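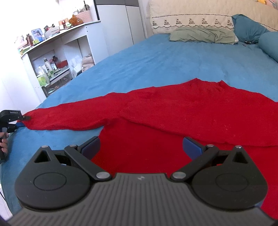 Folding jumpers on the bed, and keeping them nice until March

I live in a small flat with one wardrobe and one chest of drawers, and in winter the jumpers take all the place. For years I folded them standing up, against my chest, like my mother did with towels. With a towel it works well. With a jumper one sleeve always escapes, and when you open the drawer after one week everything is in a ball.

Now I fold on the bed. I want to write down how I do it, and also some things I learned about washing and storing, partly from my neighbour Joanne Wragg, who knitted for a shop in Jaselport when she was young.

The place for folding

A bed is better than a table for big knitted things. Most tables are too narrow, so the sleeves hang down and pull the shoulders with them. The bed is also soft, and wool holds a little to the sheet, so the jumper does not slide away when you pull one side.

Make the bed first. I know it sounds silly, but if you fold on top of a duvet you have hills everywhere and you cannot see what is a wrinkle in the jumper and what is a wrinkle under it. I take the duvet off completely and work on the sheet. If your sheet is light and the jumper is new and dark, put an old towel between them the first time. Some new wool leaves colour, and red is the worst for this in my experience.

Take off your watch and rings. I made a hole in a good cardigan with a ring from the market and I am still sorry for it.

Laying it flat

Throw the jumper on the bed how it comes and then find the shoulders. Always start with the shoulders. Hold one in each hand, lift a little, shake once and put it down again. The neck and shoulders usually make a big lump, as there are two layers and a collar there, and if you leave this lump the finished parcel will be thick on one end and will fall over in the drawer.

Then the sleeves. Take each sleeve by the very end, at the cuff, and draw it out to the side until it lies straight. Do not pull hard. A sleeve that is pulled every week becomes longer, slowly, and one day you notice that it covers your fingers. With the other hand I hold the armpit down so only the sleeve moves.

Last, smooth the body with a flat hand, from the neck down to the hem. Go always in the same direction. If the knit is fluffy, do it gently or you will make those small balls.

The fold

1. Turn the jumper so the front is down on the bed.
2. Fold one side to the middle of the back, with the sleeve still straight out.
3. Bring the sleeve down so it lies along the body, with the cuff pointing to the hem. If it is longer than the body, turn the cuff up.
4. Do the same with the other side. The two sleeves should lie next to each other and not one on the other.
5. Fold the bottom up to the middle, then once more to the neck.

For a thick jumper I stop there. A thin one I fold once again so it can stand in the drawer like a book. My drawer takes eight thin ones standing, or fewer if there is a thick one between.

If it looks bad, open it and begin again from the shoulders. I tried many times to repair a bad fold from the outside and it was never worth the time.

Folding with a child or a second person

My niece Tia Cheetham is very keen to help when she visits. With two people, let one hold the shoulders in place and the other do the sleeves. Agree who moves first! When both pull in the same moment you get a very wide jumper. She likes to say "cuff" and "hem" aloud when she has it, and I must say it does go better.

Before it goes in the drawer

A jumper must be fully dry. Put your hand inside the armpit and inside the cuff, these are the last places to dry. If it feels cold there, leave it lying on the bed or over a rack until the evening. Never hang wet wool from a hanger, it will get two horns on the shoulders and grow down to your knees.

I do not wash wool after each wearing. I air it by the window for one night and brush it. When it needs washing I use cool water and a small amount of wool soap, I press it in a towel and then dry it flat. My brother-in-law Trevor Haslam washes everything together at 40 degrees. He now has a very nice jumper for a dog.

For the small balls I use a simple comb, not the electric shaver. Lay that part of the jumper flat on the bed, hold it tight with one hand and comb in short strokes. Stop when the surface is even. Each combing takes away some wool.

Storing

Heavy jumpers at the bottom, light ones on top, if you make piles. Not more than four in one pile, or the lowest gets hard creases that stay for days. Standing in a row is better if the drawer is deep enough.

Against moths I put cedar pieces in the corners and I rub them with fine sandpaper twice a year to bring the smell back. Lavender bags also, but their smell becomes weak quickly. The best thing is to put wool away clean. Moths like the places where there was food or sweat, so look at the front and the collar.

In March I take out the thickest ones, wash them, and put them in a cotton bag on top of the wardrobe. I write on a paper what is inside and pin it to the bag. Last year I did not write it, and I bought a grey cardigan which I already had.

Small extra things

A loose thread: do not cut it. Pull it to the inside with a crochet hook and make a little knot.

Creases from the drawer: hang the jumper in the bathroom while you have a shower, for a short time only, then lay it flat.

Buttons: close the first and the last one before folding a cardigan, the rest can stay open.

Static: dampen your hands slightly and pass them over the inside.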